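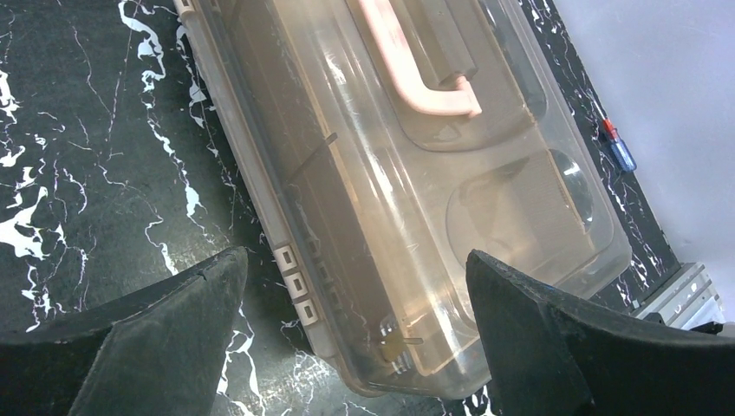

Catherine Drummond has lived in the same house in Cloltstead for 42 years, and when I called to ask whether I could come by and talk to her about repairing things, she wanted to know first if I had anything that needed fixing. I brought a lamp. She had the plug apart before I'd found a pen.

"It's usually the plug," she said, peering at it over her glasses. "People carry on as if the whole lamp has died, and they feel so sad about it, and then it's one little screw that's worked its way out. Give me a minute."

She grew up above her father's hardware store on Surberg Street, the second of four children and the only one who liked being downstairs. Her father let her sort the odd screws into jam jars after school, and by the time she was ten she could tell a customer what thread he needed from across the counter (she admits the customers didn't always care to hear it from her). The store closed in the August she turned 20, and she went off to work in the office at Nikolaidis, the furniture maker, where she typed invoices in the mornings and spent her lunch hours in the workshop asking questions.

"They were very patient with me," she said. "There was an old fellow at the glue bench who never said more than three words together, but he'd turn his work around so I could see it. I thought that was the kindest thing anybody could do. I still do."

These days she runs an evening class in basic home repairs in the back room of the Skerko library, along with her friend Alistair Gillies, a retired plumber she met while they were both arguing with the same parking meter. They started with seven students. More than 300 people have been through since then, and some have come back so many times that they bring the cookies. 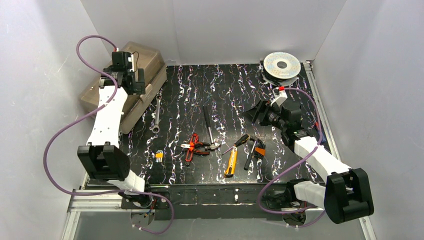 Hand tools and a lidded plastic storage box.

I asked what she'd tell someone who owns nothing and wants to start. She took her time over this one, and we had a second cup of tea while she thought.

"A decent screwdriver, a hammer that isn't too heavy for you, and pliers," she said at last. "Then stop. Wait until something breaks and buy what you need for that. My son bought himself one of those enormous sets when he got married, and I believe he's used the tape measure."

Alistair, who had let himself in by the kitchen door halfway through, disagreed with nearly all of it. He thinks a beginner should start with an adjustable wrench, and he said so at some length, with a story about a flooded basement that I'm told gets a little deeper every year. Catherine let him finish and cut him a slice of lemon cake.

What they do agree on is that people are far too frightened of making things worse. The first evening of every class is spent taking something apart, a toaster or an old clock, with no plan to put it back together. "You should see their faces," Catherine said. "Grown men! They hold it like a baby bird. And by the end of the evening they're asking if they can take the springs home."

She has had her own failures, and she's cheerful about them. There was a sewing machine that belonged to her aunt, which she took to pieces one winter and which is still in a drawer upstairs. There was a door she hung upside down. "It opened and shut perfectly well," she said. "It was only the handle that was a bit low. The children loved it."

The next class begins on 8th February, and there are a few places left if you ask at the library desk. Bring something broken if you have it, though she'd rather you didn't bring a microwave.

My lamp works beautifully, by the way. It was the plug.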